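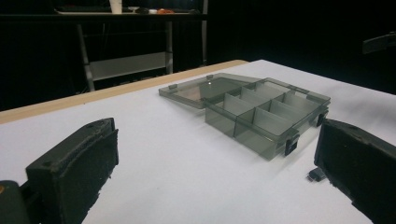 Rangement des boîtes à compartiments : fiche du jeu de photos

Contenu

Ce dossier concerne le tri de la petite quincaillerie de l'atelier Vomus. Il concerne les boîtes en plastique à compartiments, celles qui ont un couvercle à charnière et des clips noirs. Les tiroirs métalliques et les bacs à bec sont traités dans un autre dossier.

Les photos servent à reconnaître un modèle de boîte, à voir comment le couvercle s'ouvre et où passent les séparations. Elles ne remplacent pas l'inventaire. Si une photo et le fichier inventaire.csv se contredisent, c'est le fichier qui compte, à condition que la colonne « vérifié » soit remplie.

Arborescence

photos/ouvertes : boîtes vides, couvercle rabattu
photos/fermees : boîtes fermées, clips engagés
photos/pleines : boîtes après remplissage
inventaire.csv : une ligne par boîte
contenu.csv : une ligne par compartiment
etiquettes/ : modèles à imprimer, format Dralwood petit et moyen
notes.txt : remarques en vrac, non triées

Les boîtes

Le jeu couvre 81 boîtes. Deux teintes existent : transparent et gris fumé. Le gris fumé est légèrement plus sombre, on lit moins bien une étiquette collée à l'intérieur, donc on la colle à l'extérieur, sur la paroi avant. Pour les boîtes transparentes, l'étiquette peut aller sous le couvercle.

Sur le modèle gris fumé, un compartiment long occupe tout un côté et le reste est partagé en petites cases à peu près carrées. Le long reçoit ce qui ne rentre pas ailleurs : forets, goupilles, tiges filetées coupées, gaine thermorétractable. Les petites cases reçoivent la visserie, un diamètre par case. Ne pas mélanger deux longueurs dans une même case, même s'il n'en reste que quelques-unes.

Le couvercle s'ouvre entièrement et se pose à plat derrière la base. Prévoir la place sur le plan de travail avant d'ouvrir, surtout sur l'établi du fond. Son rebord fait le tour, ce qui permet de s'en servir comme plateau pendant le tri. On y verse une case, on trie, on remet. Ne pas y laisser de pièces en refermant.

Les clips

Un clip qui manque ou qui ferme mal est noté dans la colonne « clips » :

ok : tous les clips présents et fermant correctement
jeu : présent mais se défait quand on retourne la boîte
manque : au moins un clip absent
remplacé : clip repris sur une autre boîte

Les clips de rechange sont dans la boîte 35. Ils viennent de boîtes Rorkov fendues et ne vont pas sur tous les modèles. Essayer à vide avant de remplir. Une boîte notée « jeu » reste utilisable sur étagère, mais ne part pas en déplacement.

Numérotation

Chaque boîte porte un numéro au marqueur blanc sur le petit côté droit. Les cases sont numérotées boîte ouverte, charnière au fond. Le compartiment long est toujours L. Les cases sont numérotées de gauche à droite, en commençant par la rangée la plus proche de la charnière. Une case vide garde son numéro.

Colonnes de contenu.csv

boite : numéro de la boîte
case : L ou numéro de case
designation : nom court, sans abréviation maison
dimension : en millimètres
matiere : acier, inox, laiton, nylon, autre
etat : neuf, récupéré, mélangé
verifie_par : initiales

« Mélangé » veut dire que la case contient du neuf et du récupéré. On essaie d'en avoir le moins possible. Les quantités ne sont pas relevées, à l'exception des inserts laiton, pour lesquels Urmas Sakalauskas tient une feuille séparée.

Remplissage

1. Vider la boîte entièrement et la retourner au-dessus d'une feuille blanche.
2. Essuyer le fond avec un chiffon sec. Pas de solvant, le plastique blanchit.
3. Remettre les séparations en place et vérifier qu'elles touchent le fond. Les rondelles de 2 mm passent dessous si une séparation est mal enfoncée.
4. Remplir les cases aux deux tiers au maximum.
5. Fermer, engager les clips, retourner la boîte une fois.
6. Rouvrir. Si des pièces ont changé de case, le noter et utiliser la boîte pour du plus gros.
7. Compléter contenu.csv avant de remettre la boîte sur l'étagère.

Limites connues

Les boîtes 5 et 12 ont été échangées au début du tri. Les photos fermées portent encore l'ancien numéro.

Les séries Lukoševičius (boîtes bleues à poignée) ne sont pas incluses. Elles sont au camion et Dilwyn Owen les a triées selon son propre classement, par chantier et non par diamètre.

La teinte du plastique varie d'une photo à l'autre selon l'éclairage. Ne pas s'en servir pour distinguer le fumé du transparent, regarder la colonne « teinte ».

Les reflets sur les couvercles gênent la lecture des étiquettes sur une partie des photos fermées. Reprise prévue en octobre, avec la lampe de l'établi éteinte.

Modifications

v2 : ajout de la colonne « clips », étiquettes moyennes, correction des dimensions en pouces restées dans les boîtes de récupération.
v1 : premier relevé.

Contact

Urmas Sakalauskas pour les fichiers et les étiquettes. Dilwyn Owen pour tout ce qui est au camion. Laisser les pièces non identifiées dans le bac gris à l'entrée de l'atelier, avec un papier indiquant la boîte d'origine.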